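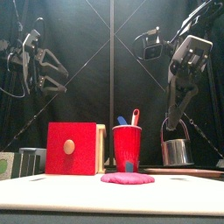 Plateau blanc sur fond noir, avec seau en métal et objets divers

Imprimer | Envoyer par e-mail

Classé dans : Logiciels pour établissements > Orientation et admissions

Sakell Dossiers -- module de gestion des candidatures post-bac

Référence catalogue : SK-DOS
Éditeur : Flitska
Version en cours : 7

Sakell Dossiers centralise les pièces d'une candidature dans l'enseignement supérieur : relevés de notes, lettres de recommandation, attestations de langue, justificatifs d'activités extrascolaires. Le module s'installe sur un socle Sakell existant ou fonctionne seul, en mode hébergé. Il s'adresse aux lycées, aux centres d'orientation et aux services d'admission des écoles.

Composition du dossier

Chaque dossier comporte une partie scolaire et une partie libre. La partie scolaire est alimentée par import depuis le logiciel de notes, au format CSV ou XML. La partie libre est saisie par l'élève, puis validée par un référent de l'établissement. Une pièce validée est verrouillée ; toute modification ultérieure crée une nouvelle version et l'ancienne reste consultable par l'administrateur.

Les grilles de lecture sont paramétrables par formation. Le coefficient attribué à chaque rubrique est affiché aux lecteurs, jamais au candidat, sauf activation de l'option « barème public ».

Caractéristiques

Dossiers actifs par instance : 2 562 au maximum
Taille maximale d'une pièce jointe : 700 Ko (PDF, JPEG)
Profils : élève, référent, lecteur, administrateur
Langues de l'interface : français, arabe, anglais
Export : PDF unique par dossier, ou archive ZIP par formation
Authentification : identifiant local, LDAP ou SAML
Journal des accès : inclus, non désactivable

Au-delà de la limite de dossiers actifs, une seconde instance est nécessaire. Les dossiers archivés n'entrent pas dans le décompte.

Mise en service

Le paramétrage initial demande environ 7 jours ouvrés à compter de la réception du fichier des élèves. La reprise de données depuis Hatis est prise en charge pour les notes et les appréciations. Les pièces jointes stockées dans Hatis doivent être réimportées manuellement -- l'outil d'origine ne conserve pas le lien entre le fichier et la rubrique.

La formation des référents se fait à distance, le samedi matin ou en semaine sur rendez-vous. Elle est assurée par Hatem Ouazzani (profils lycée) et Mostafa Saber (profils admission). Le support de cours est remis au format PDF.

Tarif

Licence annuelle par instance : 580 € HT, hébergement compris. Les mises à jour mineures sont incluses. Le connecteur SAML est facturé séparément, sur devis. La licence est reconduite chaque année en décembre ; la résiliation se fait par écrit avant cette échéance.

Limites connues

La signature électronique des lettres de recommandation n'est pas gérée. L'envoi direct vers les plateformes nationales d'admission ne l'est pas non plus : le dossier doit être exporté puis déposé par le candidat. Sur tablette, la grille de lecture s'affiche en mode paysage uniquement.

Contact commercial : Mahmoud Bouazza, Flitska

Produits associés
Sakell Bourses -- suivi des demandes d'aide financière
Sakell Entretiens -- planification des jurys
Connecteur Hatis, notes et appréciations
Pack Sqalli pour centres d'orientation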